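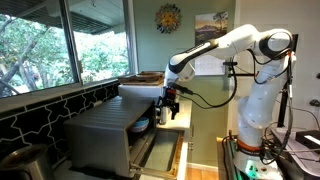

Bench notes, Hikstead kitchen, April

Went through the new Nurkura checklist against the actual counter this morning. It has 24 items. I was told it would take five minutes per setup and it took 30, most of that spent arguing with the wording. Writing this down while I'm still annoyed, so whoever reads it can discount accordingly.

My general complaint is that it was written for a cell with a fence. Half the items ask whether something is "secured" and never say against what. A kitchen has doors that drop, things stored on top of other things, and people who want coffee.

1. Appliance doors (items 3 to 6)

The list says doors must be "in a defined state before motion." Fine. Open is a defined state. So is half open. What I want to know is whether the door can take a knock, and the list doesn't ask. The toaster oven door folds down on a bottom hinge and is mostly glass, so when it's open there is a pane sticking out at just the height where the wrist works. I would mark the open door as a keep-out volume in the planner and be done with it. Item 5 wants a warning label on the door. The arm can't read.

Proposed wording: the door is modeled in the position it is really in, checked by eye before each run, and any contact with the glass ends the run.

Also, the payload limit on the sheet is 500 g "including contents." Whoever runs it needs to weigh the bowls. I don't trust the number somebody wrote on tape last month, and I can't find the tape.
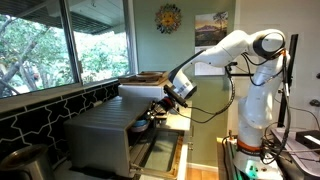
Gripper at the toaster oven opening, door down, blue dish just below.

2. Reaching into things (items 7 to 11)

Item 8 says "no part of the end effector enters an enclosed space while powered." Taken literally that bans the task. Taken loosely it means nothing, and I suspect people have been ticking it loosely. I left it blank and wrote "see notes," which the form doesn't allow, so the form is now technically incomplete.

What I'd accept instead:
- appliance unplugged, plug where the operator can see it
- reduced speed from the door plane inward
- hand on the stop, and I mean on it

The Jakab sheet we used before had the unplugging rule in one line. I don't know why it was dropped. Possibly because Nurkura counts it under electrical, but electrical is a separate form that the operator never sees.

3. Things on top of appliances (item 12, sort of)

Item 12 is "remove loose objects from work area." We keep wooden pieces on top of the white appliances and have never thought of those tops as work area. The forearm has to pass somewhere. Either we decide the tops count or we write down that they don't, and I'd like to see an argument for the second one before I sign it. Same for the black tray out at the end of the counter: is it in the area or not? Depends who you ask. I asked twice and got one of each. 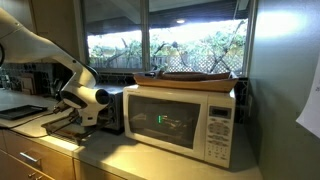

4. Distance to people (items 13 to 17)

30 cm from the swept volume to the nearest place a person can stand. I have no idea where this figure comes from. The sheet gives no source and no speed to go with it, and a distance without a speed is decoration. The Anon test plan at least asks for a measured stopping distance first. Do that, then pick the number.

In practice the drawers are the problem. They're under the counter, so anyone getting something out is leaning in close to where the gripper works. I would rather have a dull rule (no one opens a drawer with the arm enabled) than a clever one with a tape line on the floor. I admit the dull rule has been broken before. By me, for a spoon.

5. Cables (item 18)

"Cables shall be managed." That's the whole item. I tick it every time and I think everybody does. The one to the gripper bracket hangs in a long loop, low over the front of the counter, and that slack is there because the wrist needs it. Managed? By my reading, barely. Drawer handles are the obvious snag. Suggest: run the full motion by hand at low speed, watch the loop, and record the lowest point it gets to.
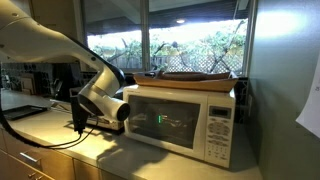
6. The rest

Items 19 to 24 are signatures and storage. No opinion, except that 22 asks for the name of a "cell supervisor" and we don't have one, so that line has been filled in with whoever was standing closest.

To do
- send the rewording for 5, 8, 12 and 18 to Nurkura, keep it polite
- dig out the Jakab sheet and scan it
- stopping distance at the two speeds we use, arm loaded and unloaded
- scale for the bowls
- ask whether "see notes" can be a legal answer on the form

Not signing the checklist as it stands. Leaving it in the folder with a flag on it.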